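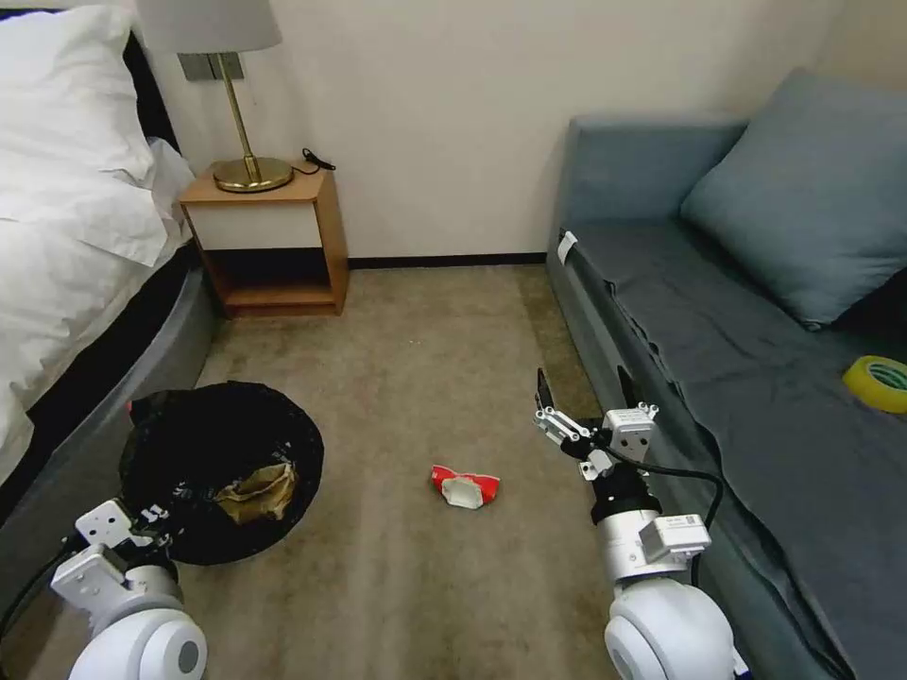 Gripper and Arm Trials: Frequently Asked Questions

Last updated November 1, 2019

Why did you run these trials at all?
We were tired of reading spec sheets. Every vendor we spoke to had a video of its gripper lifting an egg. We wanted to know what the same hardware does with litter on a bedroom carpet, which is closer to what a home-help robot would face and much less flattering.

What did you compare?
Two parallel grippers, the Clasten and the Hurkico, on the same pair of arms, plus two controllers (Kavard and Lumbantobing). We planned to include a suction cup, but it never got a grip on paper that had been crushed, and we dropped it after one afternoon.

How many attempts is this based on?
576 picks in total, spread over 43 objects. That sounds like plenty until you split it by gripper, controller and object, at which point some of the cells get thin. Merike Kļaviņa keeps the spreadsheet and will tell you which ones she doesn't trust.

What counts as a successful pick?
The object leaves the floor, travels to the trash bin and ends up inside it. Touching the rim and falling in counts. Touching the rim and falling out does not. One vendor asked us to score "stable grasp achieved" instead. We declined. A stable grasp followed by a drop on the way to the bin still leaves trash on the floor.

Is the room set up to make things easy?
Less than you might think, more than we'd like. It has a carpet, a bed with loose bedding, a sofa and a nightstand, and the arms have to work in the gap between the furniture. But we place the objects ourselves, and people who place objects get kind without meaning to. For the last third of the trials Rizal Liew dropped them from waist height and left them where they landed. Scores went down for both grippers.

Which gripper won?
On paper and thin packaging, the Clasten, by a margin we believe. On anything rigid we can't separate them. If a salesperson tells you one is better across the board, ask to see the failures.

Why is crumpled paper so hard?
It changes shape when you touch it. The fingers close, the paper folds, and the part you were holding is no longer between them. On carpet there's a second problem: the fingertips have to press down a little to get under the object, and carpet gives by a different amount each time. Both manuals show the gripper working on a bare tabletop.

Do you really need two arms for this?
For most of the objects, no. Adel Abdel Rahman ran a block of trials with one arm parked, and the difference was small enough that we wouldn't pay for the second arm on that basis. Two arms did help with flat items, where one can hold an edge while the other pinches. They also bumped into each other, which one arm never does.

Where is the camera, and does it matter?
It looks down on the workspace from above and slightly behind the arms. We like the view for knowing where things are in the room. We like it less at the moment of the grasp, when the gripper can block the very object it is reaching for. We tried a wrist camera in May and lost most of a week to cable snags. We haven't written it off.

What about the controllers?
The Kavard is smoother. The Lumbantobing recovers faster after a bump. We had a long argument over whether smoothness was worth anything, and Nadhirah Saragih settled it, at least for our purposes, by scoring a set of runs without knowing which controller was on. She couldn't pick out the Kavard reliably. We now use whichever one is already connected.

The brochure says 90 percent success. Did you see that?
Not on this carpet. We got there on one object, a stiff empty box, and nowhere else. We have asked how the brochure figure was measured and were sent the brochure again.

Were the arms running by themselves?
Some blocks were remote-operated by a person and some ran on a learned policy. We report them separately. If you see a result from anyone that doesn't say which it was, assume a person was driving.

How long does a pick take?
We stop the clock at 30 seconds and call it a failure. Veerle Goossens thinks that is generous. A person bends down and it's done.

Did any vendor pay for this?
No. The Hurkico was a loan and has gone back. The Clasten we bought, so allow for the chance that we want it to be good.

Can I have the raw data?
Yes, including the bad runs. Write to Merike and say which objects you care about. Please don't ask for a highlights reel.

Would you put one of these in your own home?
Not yet. Ask again when it can clear a floor it hasn't been shown before.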